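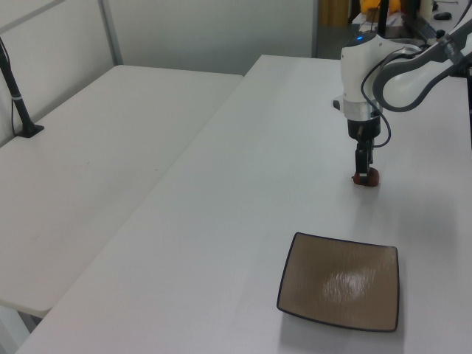
Long table, side view. Square plate with the black rim, one small reddish-brown piece.

January, 14:20

Plate and table check for the Trulby layout.

Plate: square, rounded corners, light brown inside with a brushed texture. The overhead light puts a streaky white glare near the center. Berhanu Gebru wants the Clavach plates swapped in because they are matte. I would sooner try the light first - the brushed surface is fine at 400 lux on the side bench, and we only have 2 Clavach plates left without chips.

Table: white top, wiped with Cilex before lunch. Shadows on it are faint and gray, so the small pieces stand out well. The dark ones are easiest to judge. The pale ones from the Wolde box are harder, and I have left them out until the light is sorted.

Plate angle: slightly off the table edges. Leave it. Squaring it up by eye was wasting time last round and the layout sheet does not ask for it.

Pieces: Wolde box holds 58, per the label. Four have flat spots and tend to sit on them, which is useful for the first pass. Put those in the small tray with the lid.

To do:
- diffuser over the lamp nearest the table
- ask Berhanu for the old layout sheet, the one with the plate positions in pencil
- order more Cilex
- repeat the glare check with a Clavach plate at the same angle

Diffuser is in the cabinet under the sink, second shelf. Clips are missing, so use tape.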